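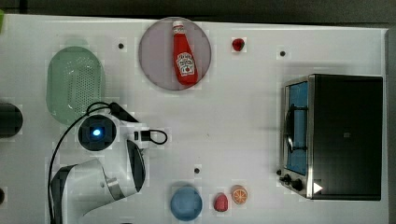 Leidy Flores asked, in her comments on the previous report, why the project was still collecting demonstrations by remote control when the proposal had promised hand guiding for at least half of them, and whether the change would affect the delivery of the 600 demonstrations in the work plan. She also asked for the rejected recordings to be listed by cause. Both points are taken up in sections 2 and 3.

Progress report to Castaño
Project: Wallero, demonstration collection for tabletop kitchen tasks
Site: Plitville lab
Status as of 2/20/20

1. Summary

The table, the arm and both control methods are in working order. The project has 203 accepted demonstrations. A further 58 were recorded and rejected. The target remains 600 and we are not asking to change it. We are asking to change the split between hand-guided and remote demonstrations, and to move the end of collection to the last week of March. No additional money is requested. The equipment line is closed apart from spare gripper pads and cable sleeving.

Work on the policy side has been limited to checking that the recordings load and replay. No training results are reported for this period.

2. Collection methods

Hand guiding. The operator puts the arm in its low-stiffness mode, holds the wrist housing and moves the arm through the task. Joint positions and gripper opening are logged. The method is quick to teach and new operators produce usable motion in their first session. It has two problems for our purpose. First, the operator's hands and forearms are in the wrist camera view for much of each recording, and they will not be there when the arm runs by itself. Second, the forces at the fingers include whatever the operator is adding, so contact with a bowl rim or the tabletop cannot be separated from the push of the hand.

The proposal assumed that each hand-guided recording could be replayed on the arm with nobody touching it, with the camera images taken from the replay. We tried this. Replay is good enough for moving an item across open table. It is not good enough for grasps with little clearance, such as picking toy fruit out of a bowl, where a small offset in the starting position of the item causes the fingers to close beside it. Recordings that failed on replay had to be discarded whole, and the time saved in the first step was lost in the second.

Remote control. The operator sits away from the table and moves a smaller leader arm. The follower arm copies its joint angles. Images, joint positions and commands are recorded in a single pass, so no replay is needed. The operator's body stays out of the images. The cost is in training time. Operators need several sessions before they stop overshooting at the start of a grasp, and most of them close the gripper too early for the first day or two because they are judging depth from a screen.

Our position is that remote control should be the default for all tasks with a grasp inside or on the edge of a container. Hand guiding is retained for push and slide tasks, where replay has been dependable. This would put hand guiding below the half share named in the proposal. The final share will depend on how the remaining tasks are allotted, and we would prefer not to fix it in advance.

3. Rejected recordings

Of the 58 rejected recordings, 13 were lost to a logging fault in which the gripper channel stopped updating while the joint channels continued. The files looked complete and the fault was found only on replay. The logger now compares time stamps on every channel at the end of a recording and refuses to save if any of them has stalled. We have not seen the fault since the check was added.

The remainder fall under these causes, the most frequent first:

Item dropped and picked up again within the same recording. These are kept in a separate folder. They are unsuitable as clean demonstrations but may be of use later for recovery behavior.

Operator paused for several seconds in mid-motion. Long pauses teach the policy to stop. Short ones are trimmed; long ones cause rejection.

Table layout did not match the layout sheet at the start. All of these came from the first days of collection, before the sheet was moved onto the operator's screen.

Cable contact. The cabling at the wrist caught on an item or pulled against the housing at the end of its travel. The cable has been rerouted once and will be sleeved.

4. Table setup and task set

The tabletop is white and stays in place between sessions. The item set includes a plate, a ketchup bottle, bowls, a pot and toy fruit, among them an orange half. Items are moved between recordings according to the layout sheet, which fixes the region for each item but leaves its exact position and heading to the operator. Earlier we had operators put items on taped marks. The result was a set of demonstrations with nearly identical approach paths, and these have been kept but will be given a low weight.

Tasks are written as short instructions in everyday words, for example "put the strawberry in the blue bowl" or "take the bottle off the plate." The operator reads the instruction, places the items, returns the arm to its start position and begins.

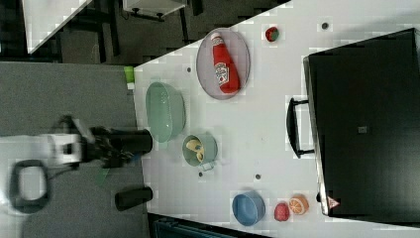 Start positions are also varied. The arm begins from one of several poses over or beside the table, chosen by the recording software, and the operator is not told which until the items have been placed. Without this, operators tend to arrange the items to suit the reach they are expecting, often without being aware of it.

The bottle is the hardest item in the set at present. It is long relative to the opening of the fingers, and a grasp away from its middle lets it turn in the grip. We have asked operators to grasp it near its center of mass and to keep lift height low. Both rules are on the operator sheet.

5. Operator training

Training under remote control now runs in a fixed order: free motion without items, then touching named points on the table, then pushing, then grasping from the open table, then grasping from a container. An operator moves up when a session supervisor has accepted several consecutive recordings at the current stage. Training recordings are not included in the accepted count.

Fatigue shows in the data. Motion late in a long sitting has more small corrections near the grasp, and rejections for pauses go up. Sittings have been shortened and the operators rotate between the leader arm and item placement. Throughput per day went down slightly when this was introduced and then recovered.

6. Data handling

Each accepted demonstration is stored with its images, joint positions, commands, gripper opening, instruction text, control method and layout number. The control method field was added at Castaño's request so that the two kinds can be separated in training. A copy goes to the Bedolano server each night. One restore test was done in this period and completed without errors. Replay checks are run on a random sample from each day and on every recording from a new operator.

7. Risks

Pace. Daily output has to rise to meet the target in March. A second trained group of operators will allow the table to be used in the afternoons, when it is now idle. If their training runs long, the end date is at risk.

Wear. The finger pads lose grip on smooth items before wear is visible. They are now changed on a fixed schedule.

Imbalance. Operators given a choice pick the easier tasks. The software now assigns tasks, with container grasps weighted upward until they catch up.

8. Next period

Finish training the second group. Sleeve the wrist cable. Complete the container tasks by remote control and the push tasks by hand guiding. Deliver a first training run on the accepted set, with results broken down by control method. Send the revised split to Castaño for approval before the next call.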